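Puline Home Help > Paint and Walls

What wall color for a room full of dark reddish wood?

attic_wren
August 4, 2019

Hello all, and thank you in advance for your patience, because I've been going around in circles on this since April. We moved into my aunt's old house in Cadholm and with it came all her furniture, which is dark, reddish, and there's a lot of it. The den has a tall cabinet, a writing desk and a bookcase, all in that same deep color, and I love every piece and won't be painting any of them (my sister has already asked twice!). The walls are a cold white now and the furniture looks like it's waiting to be picked up. I've tried a sage green sample and it made the wood look almost purple by lamplight. The room is small, with one window facing north. Would a brown wall be crazy? My husband thinks we'd feel like we were living in a shoebox.

paintcan_lou

Just do cream. You can't go wrong with cream and it covers in two coats.

Notburga Danzer

Oh, I feel for you, I had nearly the same furniture from my mother-in-law and I must have had 70 little paint cards taped up in the hallway before I made up my mind. Brown isn't crazy at all! What you want is a brown that is grayer and paler than the wood, something in the taupe family, so the furniture still stands out as the red thing in the room. If the wall has too much red in it the two will fight, and if it's as dark as the cabinet then your husband may have a point about the shoebox.

I ended up with a taupe from Pluvari in the flat finish. I'd stay away from anything shiny, as old plaster shows every bump. Paint a big piece of poster board instead of the wall, two coats, and stand it right up against the side of the cabinet. Leave it there a few days and look at it at breakfast and again with the lamps on. North light does pull the warmth out of things, so go a touch warmer than you think you want. I keep the ceiling and trim a soft white and that makes all the difference in a small room.

One more thing, open the cabinet doors when you're judging the color. The front of a door catches the light differently from the sides, and mine looked much redder open than shut. And do wash the walls first, especially behind the furniture. I skipped that in one corner and it peeled by the next spring, and I had to drag the whole bookcase out again, books and all.

My walls took about 100 dollars in paint and supplies, and I had enough left over for the closet. Let us know what you pick, I'd love to hear how it comes out.
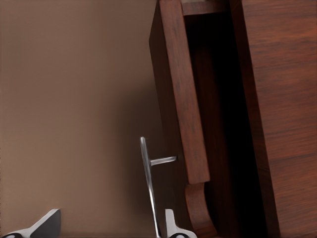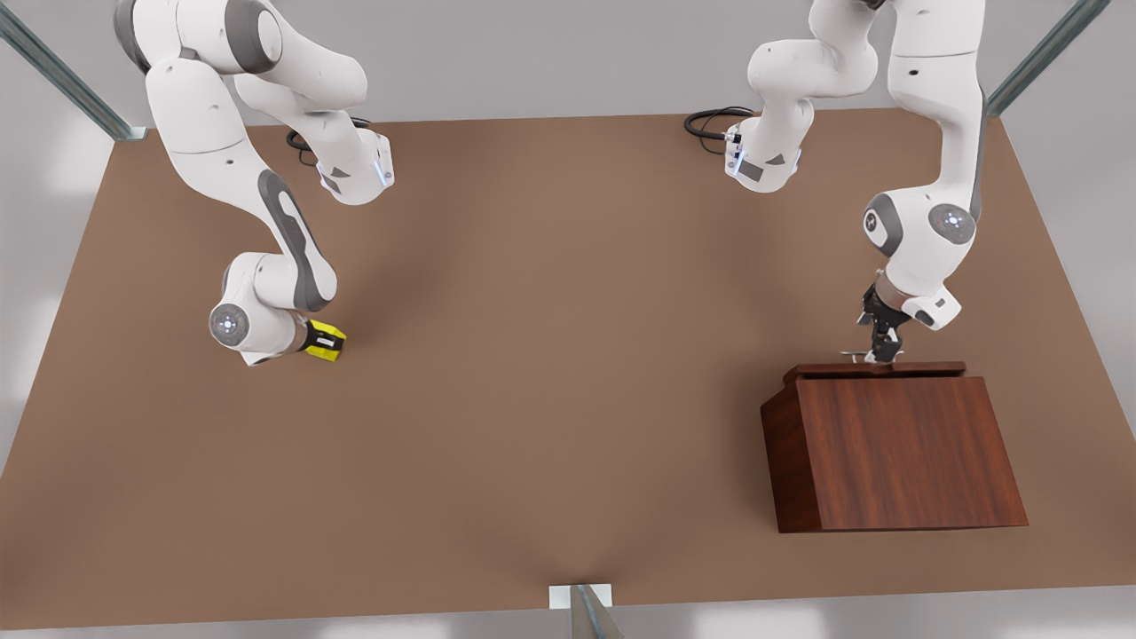
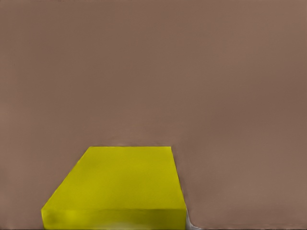
Plenty of brown in all three; the open cabinet door is in the first.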